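4.2 Remote demonstrations in the rendered kitchen

Demonstrations for the counter tasks were collected by remote control in Sorkar, our kitchen simulator. An operator drives both arms with a pair of hand controllers and sees only what the robot's own cameras would see, a rule that did little for morale. Each of 3 operators recorded 80 demonstrations. The counter is dressed with objects that no sane cook would keep together (Figure 4a: a clamp, a tomato and a fly swatter share the marble with a potted plant), so that the policy cannot lean on good housekeeping.

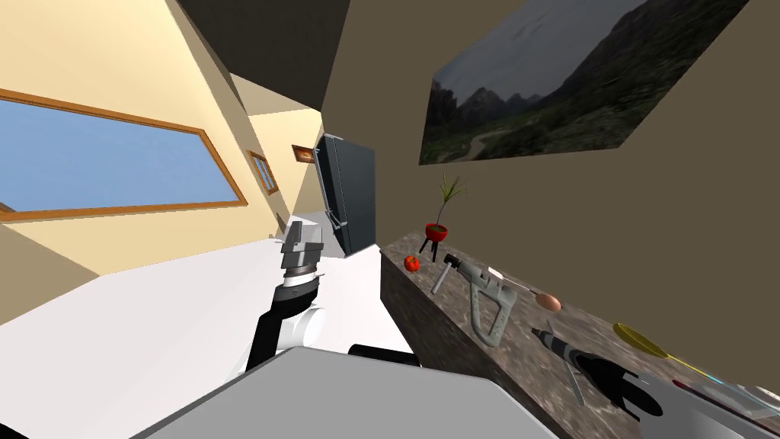

4.3 What the operator gets to see

The head view shows the room and very little of the grasp. The downward view has the opposite fault. In Figure 4b the open gripper has brown tabletop between its fingers, and the nearest thing to its right finger is a picture of a mountainside. Operators learned to switch views late in the reach, usually later than we had asked them to. We discarded 38 demonstrations in which the switch came after the arm had already committed to the wrong object.

Figure 4. Remote demonstration in Sorkar. (a) Head view. (b) Downward view.

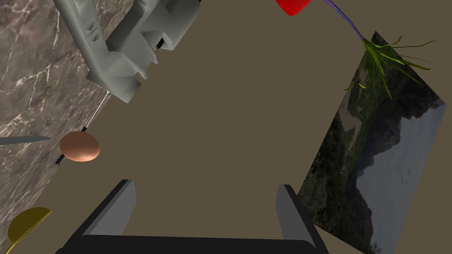

Parveen Lashari objected on reading a draft that the discarded demonstrations were the ones most worth keeping, as a policy that has never seen a bad reach can hardly be expected to back out of one. We retrained with them included. Recovery improved on the clamp and got slightly worse on the egg, and Lashari has asked that we report both.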